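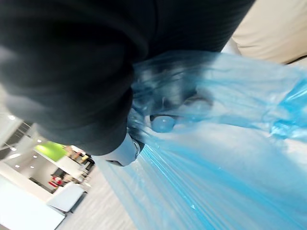

Reading time: 2 minutes

Bedora Housekeeping Course
Handout 6: Resetting a small seating area

This handout covers the lounge corner, meaning a pair of armchairs, the side table between them and the carpet underneath. Read it before the practical. The bedroom handout deals with beds and wardrobes and is not repeated.

Order of work
Clear first, then dust, then cushions, then floor. Bag up loose rubbish before you touch the upholstery. Thin bags tear easily on chair legs, so lift a full one and carry it out. Do not drag it. Anything that might belong to a guest goes to the desk with a label, however worthless it looks.

Chairs and cushions
Take the throw cushions off and brush the seat from back to front. Lift the seat pad if it is loose and run the crevice tool along the join. Put the pad back square to the front edge.

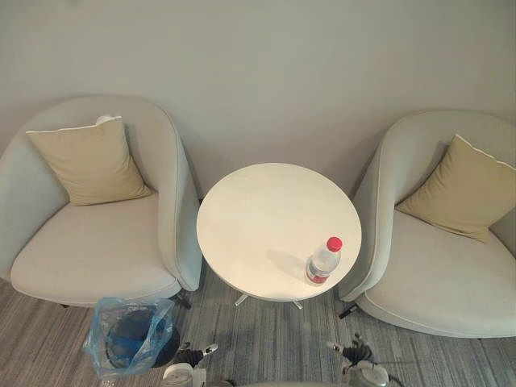
Throw cushions go in the back corner of the seat with one point upwards. At the Citham site they are set flat against the back instead, so check the room card. Piped edges should face up and care labels should be tucked down behind. A pale fabric shows hand marks on the arms before anywhere else. Use a barely damp white cloth there and let it dry before the room is released.

Side table
Wipe the top in one direction, then the rim. Matt tops must not be polished. Dilute the Vatard neutral cleaner 40 ml to 1000 ml of water. For a single corner, make up 400 ml in a spray bottle and throw away what is left at the end of the shift.
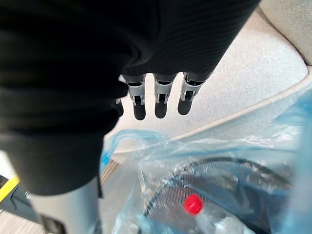 Fig. 3. Ribbed black knit, close up.

Knitwear and other dark fabrics shed on pale upholstery. Go over the seat with a lint roller and then look along it from the side. Change the sheet when it stops picking up. Never use the roller on the carpet.

Carpet
Vacuum with the stripe, then once across it. Leave 700 mm clear in front of each chair when you put the furniture back.

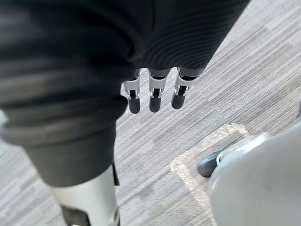 Striped carpet hides dark fluff well, so crouch and check round the chair legs. Norðdahl upright machines need the low setting for this pile.

For the practical, bring two white cloths and your own gloves.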